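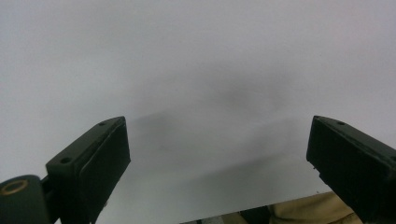 Attachment 1: pale gray surface, soft darker shadow across the middle

Ticket: Gray band down the left side of every scan
Product: Barkidix flatbed, driver from the Skarania download page
Opened by: Shiyu Liao
Opened: March 2020
Status: Open, waiting on parts

Original report

Every scan from this unit has a gray band along the left side, a bit wider than my thumb. Color or grayscale makes no difference. It is worst on plain white paper and hard to see on photographs, so the person who had this desk before me may never have noticed. I have 700 pages of old land records to get through and 206 of them are done. I am not doing those again if I can help it.

The help page says to clean the glass. I cleaned the glass. The band is still there.

Reply 1 - Support

Thanks for getting in touch. Please clean the glass with a soft, lint-free cloth, restart the computer and reinstall the driver. This fixes most banding problems.

Reply 2 - Shiyu Liao

I said in the report that I cleaned the glass. I have now cleaned it again, with your cloth, and restarted, and reinstalled. Same band, same place. I'd like to know what reinstalling a driver was supposed to do about it, given that I get the same result from the copy button with the computer unplugged.

Things I tried on my own:

Scanned with the lid open in a dark room. Band still there, fainter.
Turned the page around. Band stays on the left of the glass and does not follow the paper.
Scanned at the lowest resolution. Band there, blurrier.
Put a sheet of black card behind the page. Band there, and the rest of the page got darker too, as you'd expect.
Left it on for an hour before scanning. Slightly better for the first 5 pages, then back to normal. I don't trust this one.

Reply 3 - Support

Thank you for the detailed tests. Please try the Briltitz calibration tool, which rebuilds the white reference. Many customers report almost perfect results afterward.

Reply 4 - Shiyu Liao

Ran it. It took 80 seconds, told me calibration was successful, and produced a scan with the same band plus a thin bright line next to it that wasn't there before. Ran it again and the bright line went away. So the tool does something, but I wouldn't call it calibration.

If the white strip under the front edge is dirty or discolored at one end, wouldn't the tool just measure the dirty strip and call it white? I can't reach the strip without taking the glass off, and the manual says that voids the warranty. Please tell me in writing whether it does.

Reply 5 - Hao, second line support

Took this over today. You're right about the strip, and the driver steps should not have been sent to you. Your tests point to the strip or to the left end of the lamp. I can't tell which from here. Please don't remove the glass. I've ordered both parts and will add the delivery date when I have one.

Reply 6 - Shiyu Liao

Fine. Both parts, please, and not one and then the other in December. I'm carrying on with the narrow pages, placed to the right of the band. Leave this open until I've seen a clean scan.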